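We use cookies to remember your settings. Accept | Manage

Ticket: Towel set failing import, training score dropped
Project: Lestard (cloth handling)
Status: Open, waiting on re-record
Opened: September 2020

Problem
The towel task was meant to give us 154 usable examples. The import script took 134 and rejected the rest with "stream length mismatch". The August batch went in clean with the same script.

Checked so far
- Disk space on the recording machine: fine.
- Script version: same as August.
- Rejected files opened by hand: all the views play, but one stream ends before the others.
- Finger covers: blue on both arms, no change needed.

Views from the green towel task, for whoever picks this up:
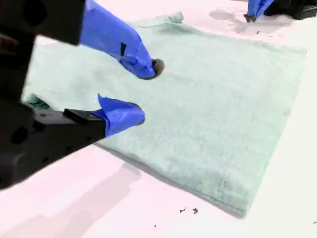
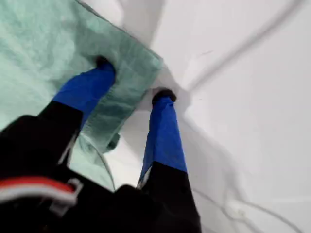
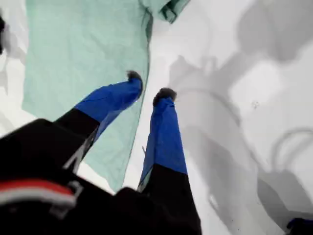 Prisix Robotics | Data Collection Team | Ziltenport site

Update 1
Swapped the network cable on the recorder and ran a short test. Two of the new files still came up short. Put the old cable back.

Update 2
Found a buffer limit of 2,000 frames in the Anozie logger settings. Long attempts go past it and the logger drops the tail of one stream without a warning. Short attempts are not affected - that matches the reject list. Raised the limit and restarted the logger.

Update 3
Ran long attempts on the new setting and all of them imported. Please don't pad the old rejects to make them fit. The arm positions no longer line up with the video at the end, and the model will learn from that.

Still to do
- Record replacements for the rejected files.
- Add a warning to the logger when the buffer fills.
- Retrain on the first 100 good examples and compare with the August score before using the full set.

Comments (4) | Shares (0)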